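How a Gripper Learns to Grab
by Felicja Duda 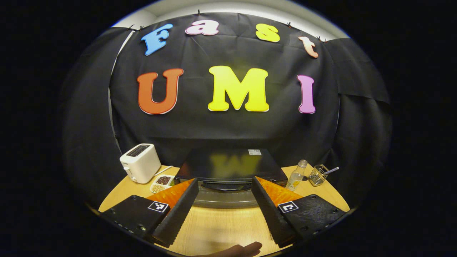
A gripper is a robot's hand. The one we built in our shared workshop is called Lis, and it has 2 fingers. Each finger has an orange pad on the inside, and the pads do the holding.

Lis has no robot arm yet. For now, a person carries it and does the job - picking up a bottle, for example - while a camera records every move. One try is not enough. We do each job 50 times.

A computer then studies the recordings and looks for what the good tries have in common. Bottles took us roughly 70 minutes to record. Beans are harder because they are small and they roll.

Try it at home: pick up a dry bean using only two spoons.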